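Hildegard Strobel
Thread on racking, the sideways lean that light frames develop when there is nothing in them to resist it. Prompted by a set of storage shelves in a unit at Norkcombe. June 19, 2019

A rectangle with pinned corners has no stiffness in its own plane. Push the top sideways and it becomes a parallelogram. All four sides keep their length, so none of them objects.

Real corners are not pins. A bolt through a slotted upright gives you some friction and a little rotational stiffness. It is enough for the frame to stand up while you admire it, and it loosens with use.

The shelves in question are the Tiden type: four uprights, bolted trays, bays 600 mm wide. Every bolt was tight. The unit still moved when you leaned on the top tray with one hand.

First check is always the diagonals. Measure corner to corner both ways across the same bay. Equal diagonals plus equal opposite sides means the bay is square. A level on the upright tells you about the floor as much as the frame.

Nominal diagonal of the back bay is 1364 mm. One came out right and the other did not, so I distrusted the tape and went again from the hole centers instead of the outside edges. Use hole centers. Outside edges include whatever the paint and the fold are doing.

There are three common ways to stop racking. One is to make the corners stiff. One is to fill the rectangle with a sheet. One is to add a diagonal.

Stiff corners are the expensive way. The bending moment goes through a small bracket and whatever is holding it on. With thin steel, the upright itself twists near the bracket and you have gained less than the catalog implies.

A sheet works very well if it is fastened all the way around. A back panel sitting loose in a groove does almost nothing. The same panel with screws along each edge will usually outlast the shelf.

A single diagonal has to work in both directions. Pushed one way it is in tension, which is easy. Pushed the other way it is in compression, and a long thin strap buckles at a load you would find embarrassing.

Hence the X. Two thin members, each good in tension only. Whichever way you push, one of them is pulling and the other is slack. Wire, cord and flat strap are all acceptable at different loads.

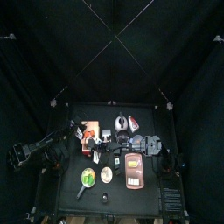

Two thin pale cords making an X against black fabric.

The crossing point does not need to be joined. Tying it can stop rattle in flat strap, but it adds nothing to the basic action. What matters is where the ends go.

Ends should land as near as possible to where the frame members meet. Take a brace to a point partway up the upright and you are asking the upright to bend. Donnie Moncrieff did this on the first attempt and reported that the bracing "sort of worked," a fair description.

Stretch is the other thing. A soft cord will carry the load eventually, after the frame has already moved. For a shelf with 30 kg on the top tray I would use wire or strap.

Tension the pair evenly, a bit at a time, checking diagonals as you go. Overtightening one side pulls the frame out of square quite efficiently. I stopped when the two diagonals agreed within 2 mm.

An X in the back does nothing for front-to-back sway. That is a different plane and it needs its own bracing at the ends, or a fixing to the wall. Tall shelves should be fixed to the wall anyway.

Result at Norkcombe: back braced, both ends braced, top tray screwed to the wall. It no longer moves under one hand. I have not tried two.

Comments

Virgilio Padilla
Does this apply to a timber frame with glued corners? I have a workbench that walks when I plane.

Hildegard Strobel
Yes. Glue helps until it cracks. Put a ply panel across the back legs, glued and screwed on all edges.

Rhona Rutherford
We had the same units at Melholm. The straps supplied were too short for the tall version and someone had bent the ends to reach. Worth checking before you blame the bolts.

Dougal Rankin
Hole centers. Thank you. I have been arguing this with Kerr since January.

© Hildegard Strobel | Contact | Back to top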